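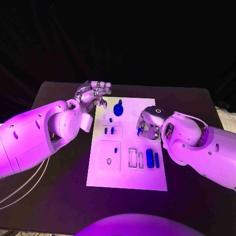 Tustora Toy Library to reopen at Abou Zeid Hall

27 June 2020
By Margaux Hamel, Kondberg Press Office
11 shares

The Tustora Toy Library will reopen next month in larger rooms at Abou Zeid Hall, Kondberg. Families can borrow up to four toys at a time, and loans will run for three weeks.

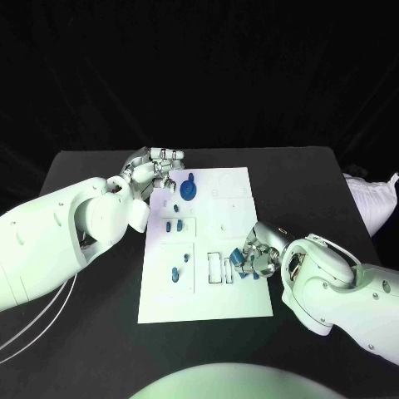 Membership stays free for households in Kondberg and Trirnow. The library had 309 member families in December, and 80 more have joined the waiting list.

"The old room was too small for prams," said Modupe Eze, who manages the library. "We have step-free access now and somewhere to sit." 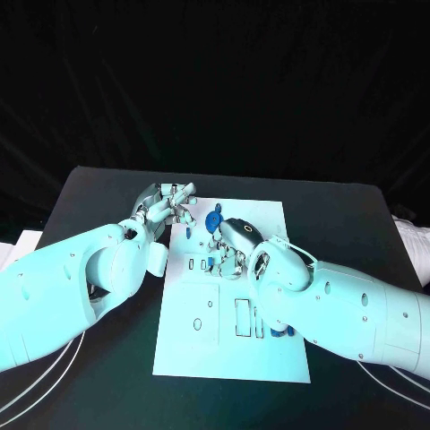
Collection will be by appointment. Returned toys will be cleaned and put aside before they go out again.
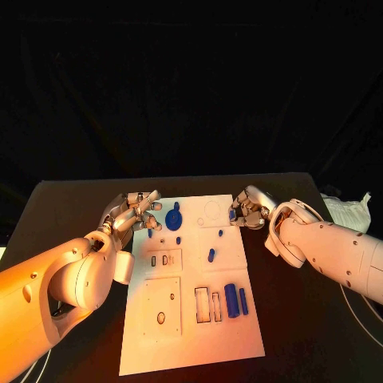 The lending list has grown by 101 items, chosen by Siham Zerouali with local childminders. Most are for children under five. Shape sorting is well covered, including large flat boards like the white one on the dark table, with cutouts and raised plates. Puzzles and ride-on toys can also be reserved.

Bookings open through the Abou Zeid Hall front desk.

We use cookies to improve this site. Accept | Manage settings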